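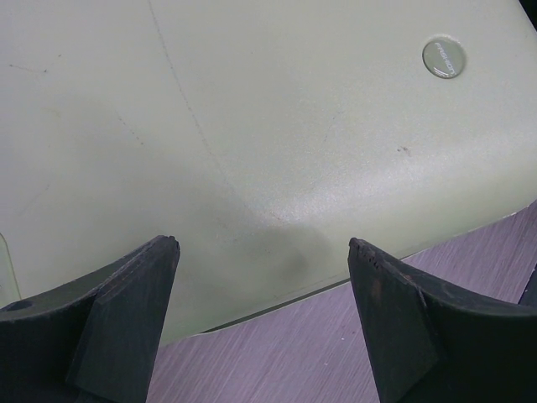
Revisión trimestral de menaje y zona de comedor, residencia Gouveia, planta baja. Va por puntos, con comentario al lado de cada uno, el estado (BIEN / REPASAR / RETIRAR) y lo que hay que hacer. Los objetos de plástico se revisan sobre la mesa y con buena luz, como el verde salvia claro, grande y de superficie mate con un moteado muy leve, apoyado en la mesa gris violáceo. En los plásticos mates y moteados las rayas finas se ven peor que en los lisos – pasar la yema del dedo además de mirar.

Fecha: 11 de abril de 2024
Turno: mañana, antes del servicio de comida
Revisión anterior: noviembre
Zonas: comedor, office, almacén de menaje, paso a cocina

1. PLÁSTICOS DE USO DIARIO

1.1 Grietas, bordes astillados, rebabas
Estado: REPASAR
Comentario: las bandejas de la serie Mernov aguantan bien, los cantos siguen redondos. Las jarras no tanto. Dos con fisura en la base del asa, retiradas en el momento. Ojo, la fisura solo se nota apretando un poco el asa hacia dentro, a simple vista parecían buenas.

1.2 Rayado de superficie
Estado: REPASAR
Comentario: ensaladeras con rayas de cubierto metálico en el fondo. Si la uña se engancha, fuera. Si no se engancha, sigue en uso y se mira otra vez en la próxima. Volver a decir en office que los cubiertos de servir son los de plástico, ya se dijo en noviembre.

1.3 Deformación por calor
Estado: BIEN
Comentario: prueba de la mesa, se apoya boca abajo y no tiene que bailar. Ninguna baila. Las tapas cierran, alguna con ganas.

1.4 Olor y manchas
Estado: BIEN
Comentario: manchas de tomate en los recipientes de salsa, solo color. Sin olor. No usar lejía pura para quitarlas, por favor.

1.5 Símbolo de apto para alimentos
Estado: REPASAR
Comentario: en varias piezas viejas ya no se lee. Las que no se leen pasan a uso no alimentario (trapos, pinzas, servilletas en paquete) y se marcan con rotulador en la base. Faltan por marcar las del estante de arriba.

2. MESAS Y SUPERFICIES

2.1 Cantos
Estado: REPASAR
Comentario: la mesa junto a la columna tiene el canto levantado en una esquina, engancha mangas. Cinta provisional puesta. Pedir reparación a Dundley, que son los que montaron el mobiliario. La cinta no es solución, se despega al limpiar.

2.2 Estabilidad
Estado: BIEN
Comentario: apretadas las patas de la fila del ventanal. Faltaba un taco de goma, repuesto del cajón de mantenimiento.

2.3 Limpieza y producto
Estado: BIEN
Comentario: producto Bravden, dilución según etiqueta, aclarar siempre. Dejan a veces la superficie pegajosa por no aclarar. Insistir en el turno de tarde.

2.4 Separación entre mesas
Estado: REPASAR
Comentario: el paso hacia los aseos se estrecha cuando colocan las sillas de más. Con andador no se pasa comodo. Quitar las sillas sobrantes al terminar el desayuno, no a media mañana.

3. SILLAS

3.1 Tapizado
Estado: BIEN
Comentario: desgaste normal. Una costura abierta en el respaldo, no molesta, cosida en taller interno la semana que viene.

3.2 Reposabrazos
Estado: RETIRAR
Comentario: una silla con el reposabrazos suelto. Al almacén, con cartel. CARTEL, que la otra vez volvió al comedor ella sola.

3.3 Topes
Estado: BIEN
Comentario: completos.

4. SUELO Y PASOS

4.1 Suelo delante del office
Estado: REPASAR
Comentario: se moja al sacar el carro de la vajilla. Hay alfombrilla pero se mueve, bordes doblados. Mejor sin alfombrilla que con esa. Pedida una con base de goma, mientras tanto señal amarilla y fregona a mano.

4.2 Junta del umbral a cocina
Estado: REPASAR
Comentario: desnivel de 3 mm en el lado izquierdo. Las ruedas pequeñas del carro tropiezan y la carga de arriba se desplaza. No apilar vasos en el nivel superior hasta que lo arreglen.

4.3 Iluminación del paso
Estado: BIEN
Comentario: cambiado el tubo que parpadeaba. Limpiar el difusor, está lleno de polvo.

4.4 Salida de emergencia
Estado: BIEN
Comentario: despejada. La barra abre a la primera. Por la tarde suelen dejar el carro de la merienda delante – no se puede, ni 2 minutos.

5. ALMACÉN DE MENAJE

5.1 Peso y altura
Estado: REPASAR
Comentario: lo pesado abajo, lo de todos los días entre la cintura y los hombros. Las soperas estaban arriba del todo. Bajadas. El hueco que dejan es para manteles.

5.2 Anclaje de estanterías
Estado: BIEN
Comentario: tirón con la mano en cada una, ninguna se mueve. Tornillo del fondo algo oxidado, apuntado para mantenimiento.

5.3 Apilado
Estado: REPASAR
Comentario: las pilas de bandejas no deben pasar de 30 cm. Había una bastante más alta y torcida. Partida en dos. Secar bien antes de apilar, salían pegadas con agua entre medias y cuesta separarlas.

5.4 Escalera de mano
Estado: BIEN
Comentario: zapatas bien, cierre bien, etiqueta legible. Se guarda tumbada detras de la puerta y no de pie.

6. BOTIQUÍN Y SEÑALES

6.1 Botiquín del office
Estado: REPASAR
Comentario: faltan tiritas azules y el suero está a punto de caducar. Pedido hecho. Tijeras en su sitio.

6.2 Hoja de incidencias
Estado: REPASAR
Comentario: última anotación ilegible. Escribir en mayúsculas, poner hora. Un corte pequeño también se anota.

PENDIENTE PARA LA PRÓXIMA

– Reponer 2 jarras, mismo modelo o parecido, asa cerrada.
– Dundley: canto de la mesa de la columna.
– Mantenimiento: umbral de cocina, tornillo de la estantería.
– Rotular las piezas de uso no alimentario del estante de arriba.
– Alfombrilla nueva, comprobar medida antes de recortar nada.
– Recordatorio escrito al turno de tarde sobre aclarado, carro y sillas.

Lo marcado RETIRAR no vuelve a uso sin firma. Copia en el tablón del office y otra en la carpeta verde de administración.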